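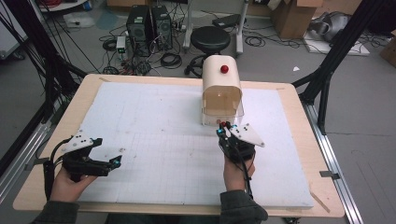
Chapter 6
The Base Board

Every tabletop layout starts with a flat surface and a way of measuring across it. The earlier chapters dealt with choosing a subject and a scale. This chapter deals with the board the model stands on: what it is made of, how a grid is drawn on it, how pieces are placed and moved, and how the surface is kept in usable condition while the work goes on.

After working through this chapter, you should be able to:
- choose a board to suit the size and weight of a layout
- draw a square grid from a single corner
- record the position of a piece so that it can be put back
- decide when a board should be cleaned and when it should be replaced

6.1 Why use a white board?

White foam board is the usual choice for practice layouts. It is light, it cuts with a knife, and thin gray lines show up on it without getting in the way of the pieces. It can be laid on an ordinary table and held at the edge with a small metal clip. Clip it before you measure anything. A board that slides during the work will throw off every position taken from the table edge.

Board has drawbacks as well. It dents under a sharp corner, it bows if it is stored leaning against a wall, and it shows dirt. The Pillville layout used throughout this book was built on one sheet 1180 mm long, and the sheet was changed twice before the layout was finished.

Dirt comes from several places. Pencil lead rubs off under the side of the hand. Paint that feels dry can leave a streak when a piece is dragged. Crumbs of material collect wherever pieces are set down often, and they get pressed into the surface by the next piece.
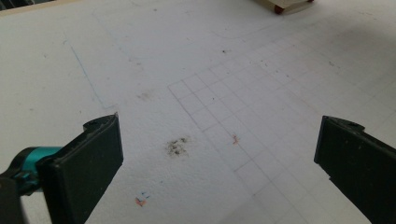

One instructor at the Marchand evening course wrote to us that students there are told to leave the marks alone until a layout is complete, as rubbing at them takes the grid away too. We agree for small marks. Brush off anything that is sitting on the surface, then look again. If what remains does not hide a line you need, keep working. A soft eraser can be used on the plain part of the board, with short strokes that lead away from the grid.

6.2 The grid

A grid does not have to cover the whole board. Draw it where the pieces will stand and leave the rest plain for tools, spare parts and notes.

Begin at one corner of the area you have chosen. Mark the first line with a steel rule and use a set square for the second. Measure every other line from these 2, never from the line next to it. An error of half a millimeter is hard to see in one square, but it adds up over a long row. On the Enidau harbor layout, which ran to 3000 mm across several boards, the last row was out by nearly a full square for this reason and had to be drawn again. 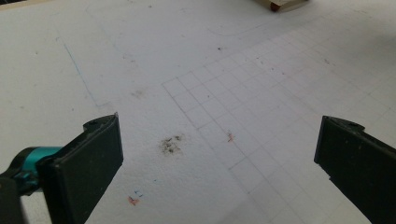
Keep the lines light. Heavy lines smear, and they press a groove into the board that small pieces will rock on. Number the squares along two sides only, outside the grid, and write the numbers small.

To record a piece, note the square that holds its front left corner and the direction it faces. For an arched piece, such as a tunnel or a shelter, note the square under each foot of the front opening. The Parnlow method, covered in section 6.4, adds a height to each entry and is needed only when pieces are stacked.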